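HOSP 1140 Beverage Service
Handout: Bench set-up and pouring for mixed drinks
Revised 2026-05-26, E. Boström

Read this before the practical. Bring it with you, and bring a pen that works on damp paper.

1. Bench set-up

Each bench gets a white top with nothing stored on it. Bottles go toward the back, glassware and the bar spoon toward the front where you can reach them. Keep your recipe cards off the pouring area.

Decanted syrups and cordials look alike once they are out of their original packaging, so colour is a guide only. Read the shelf list before you pour. Stoppers go back in as soon as a bottle is finished with. Large containers of juice stay at the back of the bench and are never lifted over an open glass.

2. Pouring

Hold the bottle by the body. Bring the neck over the centre of the glass, tilt slowly, and keep the stream thin. If you are pouring from a small bottle, watch the glass and not the bottle. Stop short of the mark and top up.

For the Paisan cooler, the order is cordial, juice, then soda. The jug of base mix holds 700 mL. Do not make it up past 600 mL or it will slop when you carry it.

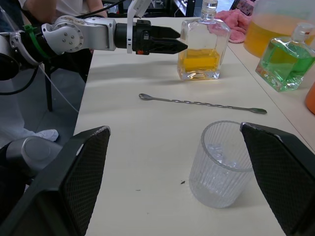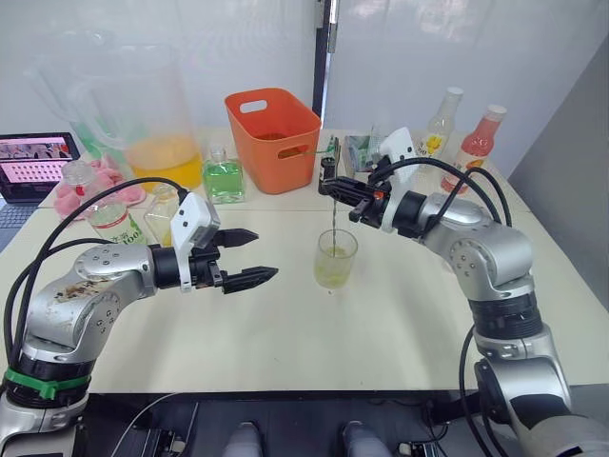
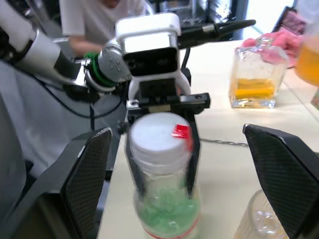 Figures 1 to 3. Bottles at the bench. Figure 1 includes the twisted bar spoon; Figure 2 is the pour into the glass.

3. Using the bar spoon

The long spoon has a small bowl at one end and a flattened tip at the other, with a twisted shaft between them. Hold the shaft loosely between thumb and two fingers and let it turn as you stir. The back of the bowl should stay against the wall of the glass. Eight turns is enough for the cooler. Rinse the spoon between drinks.

To layer, pour the heavier liquid first and run the second down the shaft.

4. Dry and granular ingredients

Screw-cap bottles are for anything that clumps in humid weather. Check the cap is fully closed before you shake one. Spoon out what you need onto a saucer; do not tip it straight into the drink.

5. Pack-down

Wipe bottle necks, then the bench. Glassware goes to the Denditz racks, rim down. Report chips and cracks on the sheet by the door. Key code for the dry store is 3376.

Reading for next class: the Brurnitz notes on sugar and acid, first section only.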